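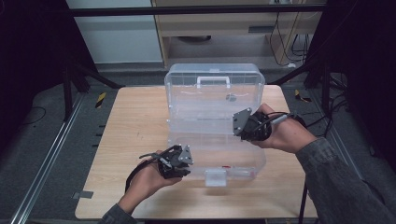
Jaruwan Wongsuwan schreibt unter den letzten Beitrag, der Flarkmont 11 sei doch bloß ein Apfelbrand mit Angeberetikett, für den Preis bekomme man zwei ordentliche Flaschen aus der Normandie und behalte noch was übrig fürs Käsebrot. Kann man so sehen. Habe ich bis vorletzte Woche auch so gesehen, dann stand die Flasche bei Melahat auf dem Tisch und jetzt muss ich wohl was dazu schreiben. Schnell, bevor der Zug kommt.

Also. Flarkmont 11, Apfelbrand, elf Jahre Fass, abgefüllt von Irow. 2795 Flaschen, steht hinten drauf, klein und in Grau auf Dunkelgrau. Wer denkt sich sowas aus. 70 Euro bei Zisia, Versand extra. Den Vorgänger habe ich damals für deutlich weniger mitgenommen und mich trotzdem geärgert, der war sprittig und hinten raus bitter wie Kernhaus. Hatte also keine großen Erwartungen. Eher schlechte Laune.

Glas: das kleine bauchige, das ich für alles nehme. Kein Wasser am Anfang.

Nase: Zuerst Klebstoff, kurz, dann weg. Dann Boskop, aber so einer, der schon bis Februar im Keller gelegen hat. Bisschen Walnussschale. Vanille weniger als befürchtet. Nach zehn Minuten kommt was Staubiges dazu, altes Gesangbuch, das mag ich sehr, Melahat überhaupt nicht.

Mund: Kräftiger als die Nase. Säure! Die fehlt mir bei den meisten lang gelagerten Apfelbränden, da ist irgendwann nur noch Holz und Karamell, könnte auch ein mittelguter Weinbrand sein. Hier bleibt der Apfel da. Schale, Gerbstoff, etwas Zimt, schwarzer Pfeffer ganz am Rand. Mit ein paar Tropfen Wasser wird er weicher und für mich langweiliger, also lassen.

Abgang: mittellang, trocken, am Ende ein Hauch Rauch, wo der herkommt weiß ich nicht. Irow schreibt nichts dazu. Könnte das Fass sein, könnte auch meine Einbildung sein, wir hatten vorher gegrillte Paprika.

Melahat Tekin fand ihn übrigens zu streng und hat ihn mit Tonic verlängert. Ich hab nichts gesagt. War gar nicht schlecht, muss ich zugeben, aber dafür nimmt man bitte den Zweijährigen.

Zum Vergleich dann noch die Einzelfassabfüllung, Fass 523, davon hatte ich einen Rest von der Messe im Oktober. Gleiches Haus, anderes Holz. Deutlich süßer, mehr Rosine, Bratapfel mit allem drum und dran. Gefällt bestimmt mehr Leuten. Mir war nach einem halben Glas klar, dass ich davon kein zweites brauche – beim 11er schon. Das Fläschchen stand allerdings auch monatelang halbvoll im Schrank, also bitte nicht zu viel drauf geben. Wer es frisch probiert hat, gerne melden.

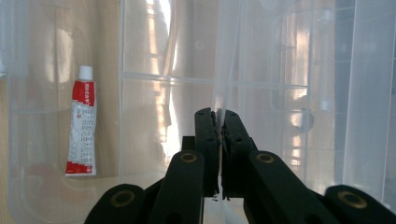

Was mich am Etikett nervt

Vorne steht „aus alten Sorten“. Welche? Steht nirgends. Hinten auch nicht, auf der Seite von Irow auch nicht, ich habe hingeschrieben und eine sehr freundliche Mail bekommen, in der exakt nichts drin stand. Streuobst, Handlese, Leidenschaft, blabla. Bei elf Jahren Lagerung wird sich doch irgendwer damals aufgeschrieben haben, was da in die Maische gekommen ist. Oder eben nicht, dann soll man das aber auch so hinschreiben, wäre mir symphatischer.

Und Farbstoff? Kein Wort. Die Farbe ist schon sehr satt. Beim Verdunsten bleibt im Glas kein komischer Rand, sagt mir aber nichts, ich bin kein Chemiker.

Kork saß bombenfest, nebenbei. Beim ersten Aufmachen Krümel im Hals, Melahat hat durch ein Teesieb gegossen. Ging.

Kaufen?

Für 70 Euro: ja, einmal. Nicht zum Bunkern. Ich glaube auch nicht, dass da in zwei Jahren jemand Mondpreise zahlt, dafür ist Apfelbrand hierzulande zu sehr Omas Verdauungsschnaps. Zum Glück, von mir aus.

@Jaruwan: zum Käse übrigens prima, alter Gouda, nicht zu kalt. Das Argument mit den zwei Flaschen Normandie lasse ich trotzdem gelten, schick mir mal, welche du meinst. Ich kenne da fast nur die großen Namen und die finde ich alle zu glatt.

Wer erst probieren will: im Erdem schenken sie ihn glasweise aus, am Freitag, 5. Juni gibts dort einen Abend nur mit Obstbränden, Anmeldung am Tresen. Ich bin da, sofern die Bahn will. Birne kommt auch dran, Quitte angeblich auch, und davor habe ich ein bisschen Angst, Quitte riecht für mich fast immer besser als sie dann schmekt.

Zug ist da. Punkte vergebe ich weiterhin keine.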